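Why Tape Sticks (and Why It Sometimes Won't Let Go)

Tape is one of those things grown-ups hide in a drawer and then can't find. It looks simple. It's a long, thin strip with something sticky on one side, wound up in a circle so you can lose the end of it. But there is a lot going on in that sticky part.

Is it just glue?

Sort of. Ordinary glue starts out runny and then dries hard. Once it's hard, it's done. If your fingers were in it at the time, you have learned something.

The sticky stuff on tape never dries hard. It stays soft and a little bit squishy, like very thick honey that has decided to stay put. Its proper name is pressure-sensitive adhesive. "Adhesive" means something that sticks, and "pressure-sensitive" means you have to press it.

Why press?

Run your finger across a table. Smooth, right? If you could shrink to the size of a speck of dust, that same table would look like a mountain range, full of dips and bumps. When you lay tape on it gently, the sticky stuff only touches the tops of the bumps. When you press, it squishes down into the dips and touches a lot more table.

Up close, all the tiny bits that make up the tape and the table pull on each other. Each pull is very, very weak. Put a huge number of them together and you have a sign that stays on a wall, or a sock that stays on a cat (please don't). 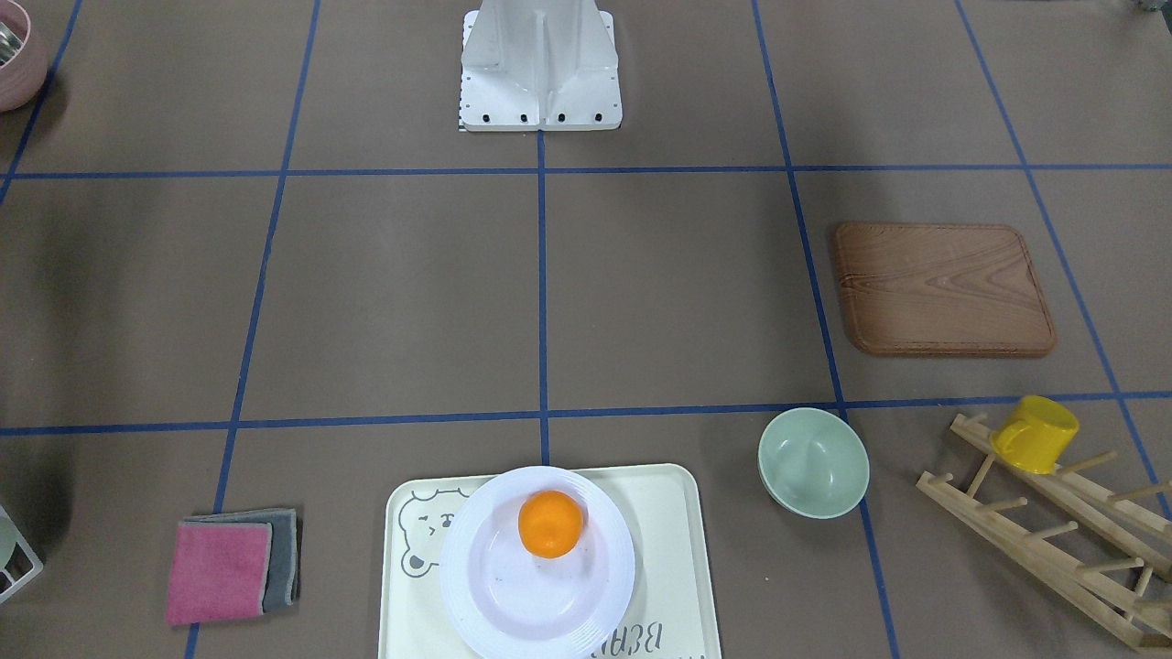 Blue tape can mark out a grid on a flat surface.

Strong tape, weak tape

You might think the best tape is the stickiest tape. Ask anyone who has pulled packing tape off a birthday card.

Painters use a tape that is only a bit sticky. It has one job, which is to keep paint off the places where paint shouldn't go, and then it has to come away without taking the wall with it. People also use it for marking lines on floors and tables, for the same reason. Packing tape is made to hang on. It doesn't care about your birthday card.

What makes tape give up?

Dust is the big one. If the sticky side is covered in crumbs and fluff, it is already stuck to something, just not the thing you wanted. Water gets in the way too. Cold makes the sticky stuff stiff, so it can't squish into the dips.

Try it yourself

You need 2 strips of tape, a clean plate and your sleeve.

Press the first strip onto the plate and peel it off. Now dab the second strip on your sleeve 9 times, then press it onto the plate and peel that off too. Which one was harder to peel?

Look closely at the second strip. All that fuzz used to be your sweater. You may want to do this with an old one.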